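An evening at the Jilitlow open house

I went to the Jilitlow open house in August because Arsalan Bukhari had been after me to go. He works with Castix now and knows I used to repair packaging machines. I got there at 6 p.m. and stayed until they started stacking the chairs.

Downstairs was the arm everyone had come for. Kamran Sandhu ran it. It picked small cartons out of a bin and set them on a belt, and it dropped two while I was watching. He restarted it both times without any fuss. The belt was louder than I expected.

I spent more of the night on the hand-held grippers. You hold one, open and close the fingers yourself, and the camera on it records the grasp so that a robot can be trained on it later. Kulsoom Durrani gave the talk on this part. Her group wants 2000 recorded grasps by the end of the year, all of them in ordinary homes, and they had 302 when I visited. She said bedding is harder than a table because things sink and roll.

The job was to pick things up off a striped sheet: a soda can with a polar bear on it, an orange paper tube, a white cup and a few other packages. The gripper has two black fingers with blue textured pads at the ends, and they open wider than I would have guessed. It was dark out by then, and the ring light on the windowsill was very bright.

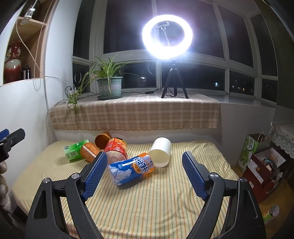 Trying it myself

Rafsan Siddiqui let me have a turn with a spare gripper. It took me about 20 tries to stop squeezing too hard. The trick is to bring the fingers down level and close slowly. My wrist was sore the next day.

I asked what the grippers cost and didn't get a number. Arsalan says they plan another open house in the winter, and I'll go if the roads are clear. Parking is behind the building, and the side door is the one that's unlocked.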